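Talking to the man who looks after Bevusgate's sorting room
7/17/22

I'd walked past the old Bevusgate building for years before I thought of knocking. From the street it's a blank sort of place, and you'd never guess there was a room at the back where things from half the houses in Cellthorpe end up being sorted, wiped down, boxed and sent off again.

The man who runs it didn't want his name used ("put me down as the bloke with the kettle"), so I won't. He'd cleared a chair for me, which I gather is an honour, and we talked for the best part of an afternoon.

He started in December, he told me, meaning to help out until the new year. "I came in to move 22 boxes for a friend. Then somebody brought another lot, and I thought, well, I know where the tape is now." These days he has a system, and he's very fond of it – so fond that I got the whole thing twice. Everything that comes in goes on the left. Everything on the left gets looked at the same day, even if it's only a bag of odd spoons.

"People want to start with the big stuff," he said. "Wardrobes and that. I always start with the small stuff, because that's what gets lost. You can't lose a wardrobe. Well, we did once, at Kurngate, but that was a van problem."

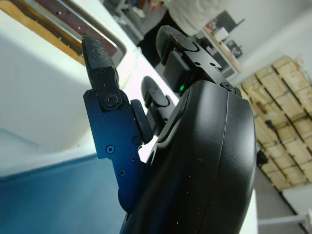 I asked him what tidying had taught him and he pulled a face. He doesn't like that sort of question. What he did want to talk about was wood, and how people treat it. "They drown it! They get a wet cloth and they go at it as if it was a car. Dry brush first, get the dust out of the corners, then a cloth you've wrung out properly. And do the edges. Everyone does the flat bit and leaves the edges."

He's the same about packing. Heavy things at the bottom (fine, I knew that one), but he also writes on two sides of every box, never the lid, and he won't have a box that one person can't lift. His labels all come out of an ancient Brunner catalogue that he cuts up for the blank backs of the pages. He reckons he's got 73 pages left in it and he's dreading the day it runs out.

The biggest job so far was a house clearance that came to 212 boxes. I asked how long it took and he just laughed and went to fill the kettle.

"My own place is a tip, mind," he said when he came back. "You should see my kitchen drawers. I go home and I can't face it."

I told him mine were no better, and he gave me a roll of tape to take home with me. It's still on the hall table.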